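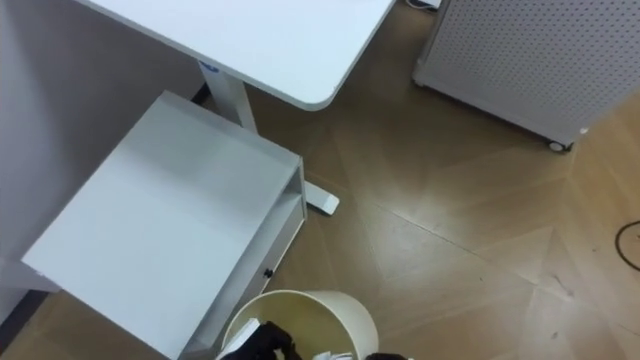

Escritorio blanco con cajonera, sobre suelo de madera.

Cómo escribir la crónica de una gala de reality la misma noche

Por Dilani Sarkar

La crónica de una gala tiene que estar publicada antes de que el lector se vaya a dormir o, como muy tarde, cuando se levante. En Tusto publicamos la de Zullville cada semana desde enero y el método que sigue es el que usamos. Sirve igual para un concurso de convivencia, uno de citas o uno de supervivencia.

Antes de la gala

Abre el documento por la tarde y deja escrito todo lo que ya se sabe: quién está nominado, quién entra, qué avance ha dado la cadena y en qué quedó la gala anterior. Con eso tienes el segundo párrafo casi terminado.

Haz una lista con los nombres de los concursantes tal como los escribe el programa y tenla a la vista. Las faltas en los nombres son lo primero que señalan los comentarios. Apunta también quién está emparejado con quién, quién no se habla y desde cuándo.

Prepara dos titulares provisionales, uno para cada expulsión probable. Casi seguro que los cambiarás, pero ayudan a arrancar.

Durante la emisión

Toma notas con la hora delante. No redactes todavía. Una nota útil es así: "22.47, Noserar se levanta de la mesa, dice que no vuelve a cocinar para nadie". Hora, quién, qué hace, qué dice.

Las frases textuales van entre comillas desde el primer momento. Si solo has entendido la mitad, escribe la mitad y marca el hueco. Después se busca el fragmento en la plataforma - en nuestro caso Herath, que sube los cortes con bastante retraso - y se completa. Si el corte no aparece, la frase se cuenta en estilo indirecto.
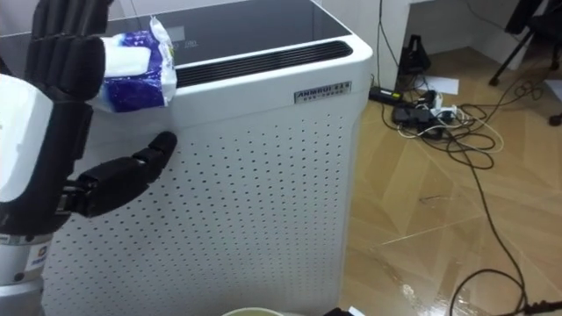 Paquete de toallitas húmedas junto al purificador de aire.

Aprovecha la publicidad para subrayar. Al final de la noche deberías tener 3 momentos marcados como fuertes. Si has marcado 11, vuelve a leerlos y baja el listón de la mayoría.

No mires las redes mientras tomas notas. Déjalas para el final, cuando ya sepas qué te ha parecido importante a ti.

La redacción

El primer párrafo da el resultado: quién se va, con qué porcentaje si lo han dicho y contra quién competía. El lector que entra a medianoche busca eso. Guardarse el nombre hasta el último párrafo molesta y además el titular ya lo suele contar.

El segundo párrafo recuerda de dónde venía la noche. Dos frases bastan.

A partir de ahí, cada momento fuerte lleva su propio bloque, en orden de importancia. Pon un ladillo corto en cada uno. El orden cronológico solo conviene cuando una discusión lleva a otra y no se entiende por separado.

El cuerpo de la crónica debe quedarse en 400 palabras. Para el debate posterior se abre otra pieza.

Cómo tratar a los concursantes

Cuenta lo que hicieron y lo que dijeron en pantalla. "Lloró en el confesionario" es un hecho. "Está fingiendo" es una opinión, y si la pones tiene que ir firmada o atribuida a otro concursante que la haya dicho en la gala.

El aspecto físico queda fuera. Lo mismo las familias, salvo que aparezcan en plató. Los rumores sobre la vida de fuera no entran en la crónica, aunque esa noche se hable mucho de ellos.
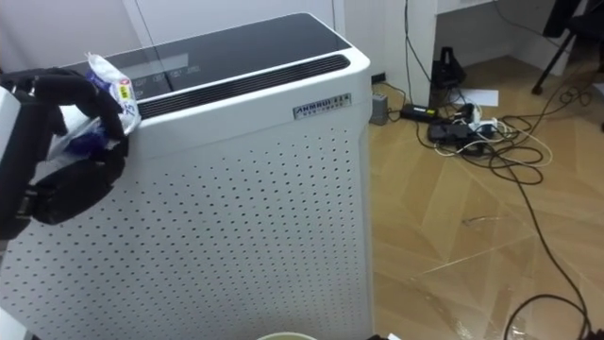 Purificador AHMRUI, con la parte superior oscura y brillante.

La revisión

Lee el texto una vez entero sin tocar nada. En la segunda lectura comprueba los nombres, los porcentajes y las comillas. Si hay otra persona despierta, que lo lea ella también; en Tusto lo hace Chathurika Gamage, que no ve la gala hasta el día siguiente y avisa cuando algo no se entiende sin haberla visto.

Revisa el titular al final. Nombre del programa, nombre del expulsado y un verbo. Evita "arde", "estalla" y "las redes enloquecen".

Después de publicar

Las correcciones se hacen sobre la misma pieza, con una línea al pie que diga qué se ha cambiado. Si la cadena rectifica un porcentaje, se corrige también en el titular.

Guarda las notas con horas en una carpeta por temporada. En la semana de la final hay que escribir el repaso y salen de ahí la mitad de los párrafos.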